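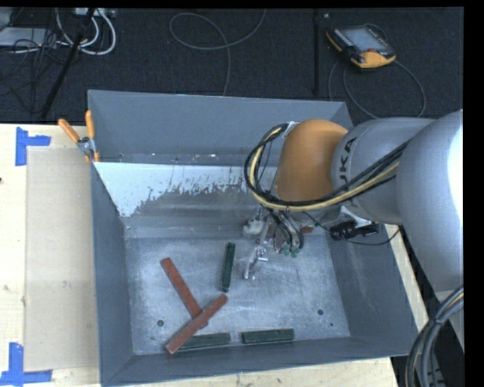
Slide 1: five bars, one bin, plenty of scratches.

**Talk notes, Granham meetup, Sunday slot (8 minutes, be strict)**

Open with the bin. Leave it up while people find chairs. Ask who has a drawer like this at home. Wait for hands. Don't put mine up first.

- Point at the two red bars, the crossed ones. One end is tucked under the other, so you get to the bottom one by dealing with the top one. That is my whole theory of storage. I charge for the long version.
- Green bars next. Two lie along the near wall with a small gap between them, looking almost organized. The third has gone off toward the back on its own. (Pause. Fitzgerald Haverford will laugh. He has a garage.)
- Floor of the bin: scuffed to bare metal. People worry about the first scratch. Tell the Jaltville story, the one with the new workbench and the tablecloth. Keep it under a minute this time.
- Sloping walls. Lovely for reaching in, useless for stacking anything against. Whoever picks your bins should have to use them for a week.

**If someone asks about dividers**

I bought 100 for the Boria workshop. Ask me where they are. They are in a bin.

**Move on to slide 2**

Wei has the clicker. Skip the cost table unless the room looks awake. Mention that the labels come in boxes of 1000 and I still have 833.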